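蒂尔泰蒂的长桌

霍达伦家的老话说，借谷仓办喜事的人，头一天看天，第二天看地，第三天才看得见客人。秦红梅接手蒂尔泰蒂农场的时候，还不晓得这句话，是伊顿·阿蒙森后来告诉她的。伊顿在这一带住了大半辈子，讲起话来慢吞吞，一句话要绕过两道篱笆、一口井，才肯落到正题上。红梅起先听得着急，后来倒听出了味道，常常一边剥豆子一边听，豆子剥完了，话还没讲完，她就再去抓一把豆子。

农场的谷仓很高，梁是旧梁，人在底下咳嗽一声，鸽子要在上头议论半天。前一个主人在里头堆干草，红梅把干草搬到西边的棚子里去，扫了整整一个春天的地，然后在斯卡斯特洛镇的面包店门口贴了一张纸，上面写着：谷仓出借，可办婚礼、生日、告别会及其他高兴的事，厨房可自用，山羊不可喂蛋糕。

“告别会算高兴的事吗？”伊顿站在那张纸前面看了很久。

“看告别的是谁。”红梅说。

第一个打电话来的是西克斯滕·达伦。他说他要结婚，说完便沉默了，好像剩下的事应该由电话线那头的人来想办法。红梅问他哪一天，他说，二〇一九年七月十日。红梅翻了翻墙上的日历，那天是星期三。

“星期三结婚？”

“我们就是星期三认识的，”西克斯滕说，“她来我店里修一把伞。”

红梅一下子就喜欢上了这个人。她后来跟伊顿讲，一个人肯为了一把伞把全家亲戚从城里拉到乡下来，还挑在一个不上不下的日子，这样的人，谷仓便宜一点租给他也是应该的。伊顿问便宜多少。红梅说还没想好。最后她只收了三千一百九十九克朗，那九十九是她一本正经加上去的，她觉得这样看起来像个做生意的样子。

新娘的父亲叫莫阿塔兹·穆尔西，六月里专程来看过一次场地。那天下着小雨，他穿了一双浅色的皮鞋，从大门走到谷仓，皮鞋就不是浅色的了。他倒没有抱怨，只是站在屋檐底下，把两只脚轮流抬起来看一看，叹了口气，又放下去。

“秦女士，”他说，“我女儿小时候怕鹅。”

“我们这儿没有鹅。”

“那边那个是什么？”

红梅顺着他的手指看过去。白色的、长脖子的、正气势汹汹穿过水洼走过来的，确实是一只鹅。她认得它，是隔壁奥森家的，名叫市长，一向把两家之间的那道沟当作没有。她只好说，这是客人。

“它也参加婚礼？”

“我去跟它家里人商量。”红梅说。

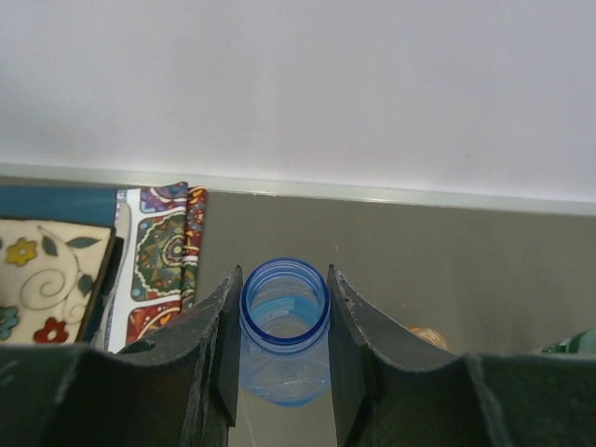

奥森家如今只剩下瑟尔韦·芒努松一个人当家。他是奥森家的女婿，太太过世以后仍旧守着那块地，邻居们也仍旧管那里叫奥森家，他从来没有纠正过。红梅提着一罐自己腌的黄瓜过去，在他厨房里坐了快一个下午。她先说黄瓜，再说雨水，再说干草的价钱，自己也奇怪，怎么跟伊顿学得这样会绕弯子了。

“你是为了市长来的。”瑟尔韦说。

红梅只好承认。

瑟尔韦站起来给炉子添了一块柴。他个子很高，弯腰的时候要分两次弯下去。“我可以把它关起来，”他说，“不过它关起来会叫，叫起来你那边全听得见。我太太在的时候，都是她抱着它。她坐在门口剥豌豆，它就在她腿上睡觉，谁来都不理。”

“那现在呢？”

“现在没有人抱它，它就到处去看人家在做什么。”

红梅回家的路上一直想着这句话。路边的接骨木正开着花，她走得很慢，走到沟边的时候，市长从后头追上来，在她靴子上啄了一下，又若无其事地走开了。

六月剩下的日子过得飞快。伊顿把她家阁楼上的桌布全都搬了过来，有些是她母亲的，有些是她母亲的母亲的，还有一块谁也说不上来是谁的，上面绣着一条船，船头歪歪地朝着天上开。两个人把桌布一块一块洗了，晾在果园的绳子上，风一来，满园子鼓鼓囊囊的，山羊们看得发了呆。长桌是用旧门板拼的，从谷仓这头一直摆到那头。伊顿围着它走了好几遍，说高低不平，汤碗放上去要自己走路。红梅说，那就让新郎那边的亲戚坐高处，新娘那边的坐低处，汤总归是送给新娘家的。伊顿想了想，觉得这个道理很说得过去。

西克斯滕每隔几天打一次电话来。他打电话总是为了一件很小的事，比方说餐刀是不是圆头的，门口有没有地方挂伞。有一回他问，谷仓里能不能放一百把伞。

“一百把？”

“店里攒下来的，”他说，“修好了没有人来取的。我想挂在梁上。”

红梅拿着话筒，抬头看看厨房的天花板，仿佛那些伞已经在那里了。她说可以，只是鸽子那边她做不了主。

伞是婚礼前一天运到的，西克斯滕自己开车，新娘莱拉坐在旁边，怀里还抱着五把放不下的。红梅这才头一回见到她，小小的个子，头发剪得很短，一下车就伸着脖子四面张望。

“我爸爸说这里有一只鹅。”

“它今天还没有来。”红梅说。

“我不怕鹅了，”莱拉说，“我好多年前就不怕了。可是他一直替我怕着，我就没有好意思告诉他。”

他们挂伞挂到很晚。夏天的傍晚长得没有尽头，光从板缝里一条一条地漏进来，落在伞面上，红的越发红，蓝的越发蓝。有一把黑伞打开的时候，里面掉出一张电影票，年份已经看不清了。西克斯滕捡起来看了看，夹回伞骨里，照旧挂了上去。鸽子换到另一头的梁上，嘀嘀咕咕，到底还是住下了。

第二天一早果然下雨。伊顿披着雨衣站在门口，看完天，又看地，说都不怎么样。十点钟光景雨小了些，客人们一拨一拨地到，城里来的都穿着不适合走路的鞋。莫阿塔兹·穆尔西这一次穿了雨靴，崭新的，绿色的，配着他那身礼服，走起路来吱吱作响。他很得意，见到每个人都要把裤脚提起来给人看一看。

仪式办得很短。西克斯滕本来写了两页纸的话，念到第三行就念不下去了，他把纸叠起来放进口袋，说：“那天你进来的时候，外面没有下雨。我到现在也不明白你为什么急着要那把伞。”

莱拉说：“那把伞是我自己弄坏的。”

满屋子的人笑起来，莫阿塔兹没有笑，他在用桌布擦眼睛，擦的就是绣着船的那一块。

汤端上来的时候，市长到了。它是从侧门进来的，浑身湿淋淋，站在长桌的尽头，把脖子伸得笔直，一个一个地打量过去。谈话声一点一点低下来。莫阿塔兹慢慢站起身，张开两条手臂，挡在女儿前面。他的雨靴吱地响了一声。

市长朝他走过去。红梅手里端着汤，走不开；伊顿坐在最里头，出不来；瑟尔韦倒是就在门边，帽子捏在手里，他是来找鹅的，却好像忘了开口叫它。

莱拉从父亲的胳膊底下钻出来，在一张矮凳上坐下，把那条白裙子往膝盖上拢了拢，拍了两下。市长歪着头看她。它绕着凳子走了一圈，又走了一圈，然后扑棱一下，上去了。

它很重，莱拉哎哟了一声。它在裙子上踩了几个泥印，转过来，转过去，最后把脖子往翅膀底下一塞，不动了。

“爸爸，”莱拉小声说，“你坐下吃吧，汤要凉了。”

莫阿塔兹的手臂还张着。过了一会儿他才放下来，拉过一把椅子，坐在女儿旁边，隔着老远伸出一根手指，碰了碰鹅背上的羽毛。

红梅在桌子低的那一头添了一副碗筷，去门边拉瑟尔韦的袖子。他说他没有换衣裳。红梅说，鹅也没有换。他便分两次弯下腰，在长凳上坐下了。坐在他左边的是西克斯滕的姨妈，从塞尔贝里来，耳朵不大好，把他当成了新娘家的叔叔，一个劲儿地问他路上走了多久。

“走了好一会儿。”瑟尔韦说。他接过她递来的面包，掰了一块，悄悄放进口袋里，留着给市长醒来吃。

雨又下大了，打在屋顶上哗哗地响，伊顿隔着半张桌子跟红梅喊了一句什么，红梅没有听清，笑着摆摆手，回厨房去看第二锅汤。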